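**Ticket: buffer pH drifting low on the 10 mM phosphate line, wet lab, Zamulcombe**

Opened by: Volkan Canpolat
Assigned to: Cengiz Erdem
Opened: April 10, 2018
Status: closed

**Problem**

The sodium phosphate buffer we make up for the Windana column should sit at pH 7.2. The last three batches read between 6.8 and 6.9 straight after mixing. Same recipe, same stock bottles, same flask. The run on the column is useless at that pH because the second peak disappears under the first.

**Checked by Volkan before opening**

- Recipe card matches the one in the folder.
- Balance zeroed and checked with the test weight, fine.
- Water from the Ginovthorpe unit, conductivity normal.
- Meter calibrated with the 7 and 4 buffers. Slope was good.

**Cengiz, first reply**

Can you tell me which form of the disodium salt is on the shelf? The card only says "disodium hydrogen phosphate" and gives a weight. If the card was written for the anhydrous salt and you are weighing the dodecahydrate, you get well under half the base you think you are getting, and the pH drops.

**Volkan**

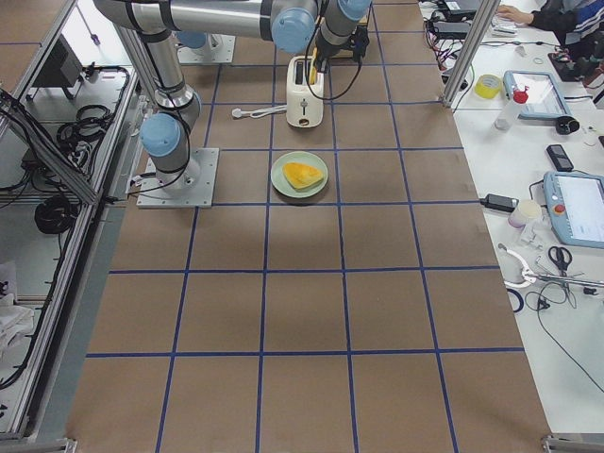
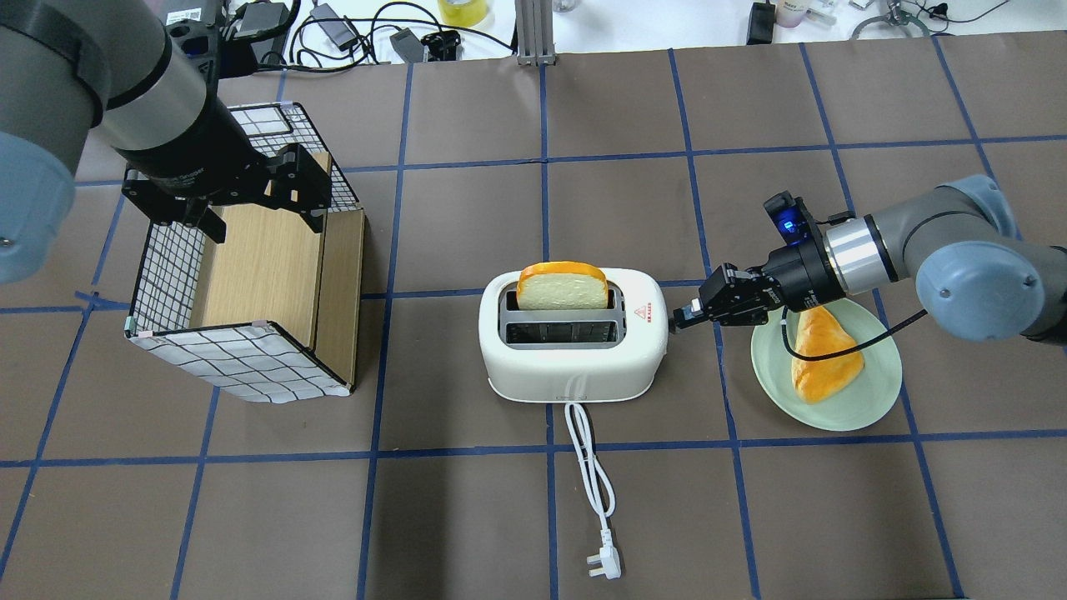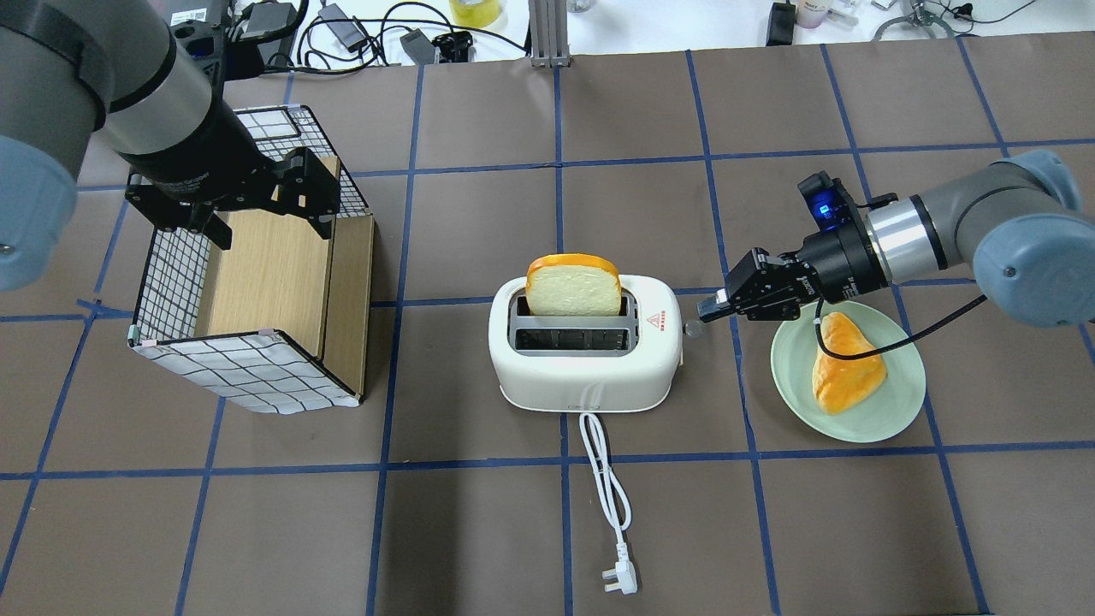
The label on the open tub says dihydrate. The tub before it was from Uçar as well and I think it was anhydrous, but it has gone in the bin. We changed over in the same week as the first bad batch.

**Cengiz**

That fits. Anhydrous is 142 g/mol and the dihydrate is 178, so by weight you are 20% short on base. That won't take you all the way down to 6.8 though – I would expect 7.1. Something else is adding to it. How old is the monosodium stock, and is anyone topping it up?

**Volkan**

Asked on the bench. The monosodium stock was remade 8 days ago and the bottle is marked 0.2 M. I made a fresh 0.2 M solution from the solid and titrated both against the same sodium hydroxide. The fresh one took 26 ml. The one from the shelf took 33 ml, so it is too strong.

**Cengiz**

Then you have too little base and too much acid in the same flask. Throw the shelf stock away. Correct the card to give the molar amount first and the weight for each hydrate next to it.

**Volkan**

Done. New batch with fresh stock and the corrected dihydrate weight reads 7.19 at room temperature. I left it overnight with the lid on and it was 7.20 in the morning. Column run is normal again and both peaks are back.

**Still open (moved to a separate ticket)**

- Old cards for the citrate and acetate buffers have the same fault, with no hydrate given. To be rewritten by September.
- Stock bottles to carry the initials of whoever made them.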